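About Stullwood Base and Edge

Ski and snowboard base service, waxing and storage 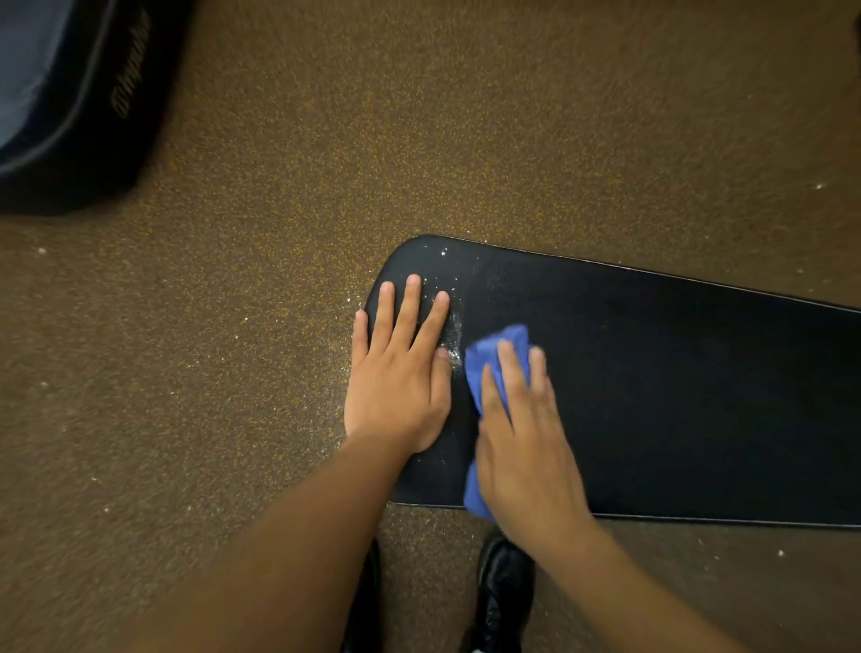 Hand work on a black base.

Stullwood Base and Edge is a service shop for skis and snowboards. The company does not sell new equipment and does not rent. Its work is limited to base repair, base grinding, edge work, waxing, binding mounting and summer storage. The shop occupies the ground floor of the former Joson feed store in Baltmont, with the machine room at the rear and the service counter on the street side.

History

The business was started by Prys Kemeys, who had spent nine winters as a technician in resort rental shops and wanted a place where a single pair of skis could be handled as carefully as a race fleet. The first location was a two-car garage with one bench, a used belt sander and a wax iron. Emlyn Jarman joined in the second season, after training as a machinist, and took over the grinding side. The two remain the owners.

The move to the present building was made to gain floor drainage and three-phase power, both required for a stone grinder. The slab under the machine was cut out and poured again to a greater depth. The old grain chute was left in place and now carries the exhaust duct from the waxing room.

Base grinding

A base is checked with a true bar at several points between tip and tail before any grinding is done. A base that is high at the edges or high in the center will not run straight, and wax will not correct it. If the base is flat and the structure is still visible, we will recommend a wax and leave the stone out of it. Each grind removes material, and a board has a limited number of grinds in its life.

Structure is cut by the stone in a single finishing pass. We keep three standard patterns: a fine linear pattern for cold, dry snow, a medium cross pattern for general use, and a coarse pattern for wet spring snow. Customers who do not state a preference receive the medium pattern. Stone dressing settings are written on the work ticket so that the same pattern can be repeated later.

Base repair

Shallow scratches are left alone or reduced in the grind. Gouges that do not reach the core are cleaned, filled with molten polyethylene and scraped flush once cool. Damage that reaches the core, or that lies next to the edge, is cut out and patched with sheet material set in epoxy. Patches cure overnight under clamp. Black bases usually contain graphite, and the repair material is matched for that where possible. A clear fill in a black base is sound but will remain visible, and the counter will say so before the job is accepted.

Edges

Side and base bevels are set separately. Unless told otherwise, we set a one-degree base bevel and a two-degree side bevel on skis, and a one-degree base and one-degree side on snowboards. Detuning at tip and tail is done by hand and only on request. Rust is removed with a gummy stone before filing. Edges that have been filed too thin to hold a bevel are returned without charge — they can be ridden as they are, but further filing will shorten their life.

Waxing

Hot wax is applied by iron, allowed to cool to room temperature, scraped and brushed. Race prep adds repeated cycles with a base prep wax. We do not use spray wax as a substitute for hot wax. Iron temperature is set to the figure given by the wax maker and checked with a surface probe at the start of each shift.

Records

Every item is logged by serial number, or by a shop number if the serial has worn off. The log holds bevel angles, stone settings, repairs and the remaining edge height as measured. In the most recent full season the shop completed 1,212 work orders, of which 156 involved core repair or edge replacement. Owners may ask for a printed copy of the record when selling used equipment.

Storage

Summer storage covers up to 700 pairs or boards in a dry room on the upper floor. Items are cleaned, given a heavy coat of wax and left unscraped until fall. Binding springs are backed off where the design allows it, and the original settings are noted on the tag. Storage wax is scraped at pickup time with 30 hours' notice.

Clubs and schools

The shop holds the service contract for the Magagula Ski Club and handles equipment for two school teams in the valley. Team work is collected after training and returned before the next session. Billing is monthly and by item.

Turnaround and contact

Standard turnaround is two working days. Epoxy repairs take three. During January the counter stays open one hour later, and same-day waxing is accepted until noon. Boards should be dropped off dry — wet bases have to stand before they can be ironed, and this adds to the wait. Quotes for repair are given at the counter only, with the equipment in hand.

Page updated Jan 17, 2018.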